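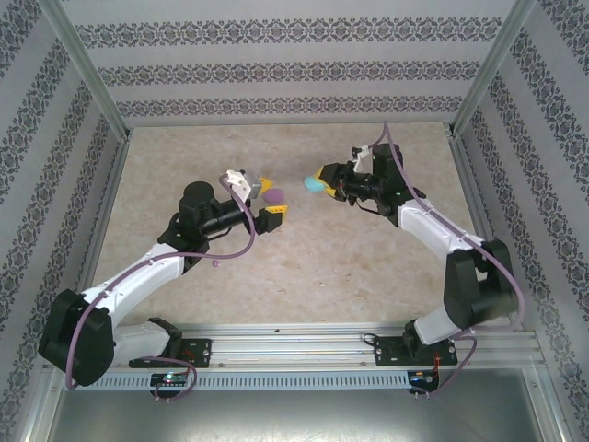 Pagano cell, both arms up. Purple at the left gripper, blue at the right.

14 November 2019

In at Trolavgate just after seven, bus late, no breakfast. Cell counter at 3,057 which means it ran most of the night and then stopped itself. Overload on the right arm, elbow. Same joint as in August. Wrote it in the book before touching anything, for once.

Power off, let it sag into my hand. Elbow turned freely enough, no grinding, no smell. So not the motor, or not only. Went over the cable instead. The lilac run on the right had crept, too little slack over the top of the wrist and a great loop of it hanging out past the elbow, so every time the arm folded up it tugged. Undid the ties, pulled a thumb's width back through, re-did them. Left arm same treatment although it wasn't complaining. One tie on the left I left long, couldn't find the snips. Snips were in my coat.

Checked the connectors at both little boards under the rail. Pushed each one home, right one clicked, so it hadn't been fully in. How long has that been like that?? Possibly since I had it out to clean.

Mounting plates next. Four bolts each, two on the right plate took a good quarter turn. Must put a paint mark across the heads so I can see if they move. Have been saying this for months.

Loredana came down at ten wanting to know if Livora could have the cell at two. Said yes. Should have said three.

Calibration

Both arms to home, zeroed the joints one at a time, left first. Left fine. Right elbow should read 2,000 at home and it gave 1,846. Did it again, same number, so at least it's consistant. Reckon the horn slipped on the shaft when it hit the overload. Took the elbow cover off, centre screw loose, yes. Reseated it one tooth over, drop of threadlock (the blue, not the red, learnt that one), left it while I had a sandwich stood up in the corridor. Zeroed again. Good.

Then the meeting test, both grippers brought in to face each other at the middle, towards the back. First go the right came in low, maybe a finger's width. Nudged the wrist offset. Second go nearly level. Third go left it alone, could fiddle all day.

The wallpaper panel on the left is lifting at the bottom corner. Only noticed with my head in there. Double sided tape in the drawer, will do it when the cell isn't needed. Camera doesn't care but I do, and if it flaps into the arm somebody will blame the arm.

Fingers

Kornberg sent the yellow ones in a bag with no paperwork, again. At least they're the right size. Swapped the right pair, the old ones had a split rib near the screw hole. New black pads on as well, wiped down with alcohol first, pressed on and held to a slow count of sixty. Don't overtighten the finger screws, it's plastic, it just creaks and then goes. Ask me how I know.

Opened and closed it empty twenty times. Then with the blue one, slow, low force, watching on the wrist camera. Wanted it up the middle with the yellow coming down even on both sides, and it was near enough. A speck on the blue, left it, doesn't affect the grip. Table could do with a wipe too, there's a mark or two on the marble pattern and the lamp glares off it on the right. Tried turning the lamp a bit. Made it worse, turned it back.

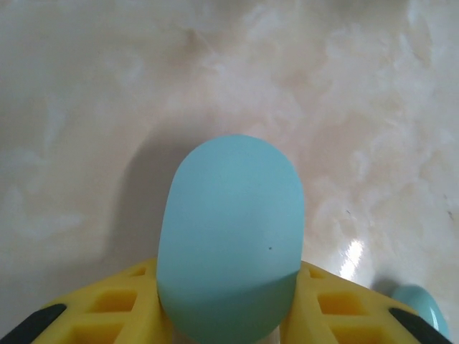 Afternoon

Livora lot in at two on the dot. Ran it slow for them and then at normal speed, 395 cycles by the time I went for my coat, no overload. Elbow warm to the touch but no warmer than the left. Counter not reset, I want the total kept.

One dropped piece, purple, and that was me leaning on the rail.

Loredana wants a sheet on the wall saying what gets checked and how often. Fair. Rough version on the back of the Kornberg envelope:

Cable slack, both wrists, every morning
Board connectors, every morning, push dont just look
Plate bolts, Mondays
Finger ribs and pads, whenever the grip looks off
Home reading written down, both elbows

Still to do: paint marks, tape for the panel, email Kornberg about a spare elbow motor and ask what it costs before they send it this time. Snips back in the drawer.

Home by seven. Feet hurt. Soup.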